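Torre velha na bancada, sem CPU — vale a pena aproveitar?

pixel_torto
boas. arranjei uma torre dessas de escritório no lote da Giltitz, caixa preta, por dentro metal cinzento. 10 euros. ideia era meter um processador usado e fazer servidor de ficheiros cá para casa. abri ontem à noite e o socket está vazio, memória também nada. alguém já pegou numa destas? compensa ou vai para peças?

mfonseca_lx
peças. sem CPU nem RAM é sucata com caixa à volta

ruivo77
discordo do mfonseca. um processador usado dessa geração custa uma refeição, RAM idem. o que mata estas torres é a fonte, formato proprietário. se a fonte morre, adeus

mfonseca_lx
pois, exactamente o meu ponto. 10 euros mais CPU mais cooler mais memória mais discos... compras uma completa com isso

Ute Hamann
desculpem o meu português. Tive 4 máquinas assim na Karodent, trabalharam anos. Só mudei pasta térmica e limpei pó. Antes de comprar o processador, ver os pinos do socket com lupa. Muita gente tira o CPU à pressa e dobra.

pixel_torto
obrigado Ute. lupa não tenho, vou ver com a do telemóvel. quinta passo na loja e pergunto por cooler, que também não veio

ruivo77
cooler atenção à furação. comprei um da Nolte e não encaixava, tive de devolver. mede antes.

pixel_torto
ok, deitei a torre de lado e tirei a tampa. a gráfica pequenina ficou no slot, não sei se deixo ou tiro — para servidor de ficheiros não me faz falta nenhuma

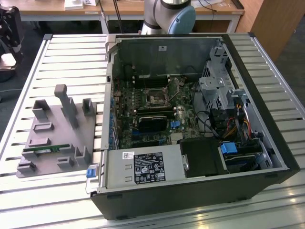
outra coisa, a fonte tem uma patilha azul numa ponta e um fecho prateado na outra. isso sai sem parafusos? não quero forçar. e os cabos vermelhos, amarelos e laranja, aproveito ou arranjo novos?

ruivo77
nas que mexi a patilha era para soltar, mas vê o manual do modelo, não faças força. cabos aproveita. a gráfica deixa até arrancar, depois tiras. há placas que sem vídeo nem passam do arranque

mfonseca_lx
e a etiqueta da fonte, leste os watts? é por aí que se começa

pixel_torto
ainda não, letra miudinha. logo vejo

Ute Hamann
Gaiola dos discos: se for perfurada deixa passar ar, bom. Não encher com cabos à frente. E não ligar com a caixa aberta se há gatos :)

mfonseca_lx
continuo a achar dinheiro mal gasto mas pronto, cada um sabe de si. se não arrancar com 40 euros em cima pára por aí

pixel_torto
combinado, 40 é o limite. se der erro ponho aqui os bips

Última actualização: quinta, 22h

Tópicos recentes
Fonte proprietária, há adaptador?
Disco de 600 GB a fazer barulho — normal?
Bokthorpe: alguém comprou lá em Agosto?
Pasta térmica seca, como limpar
[VENDO] memórias usadas, várias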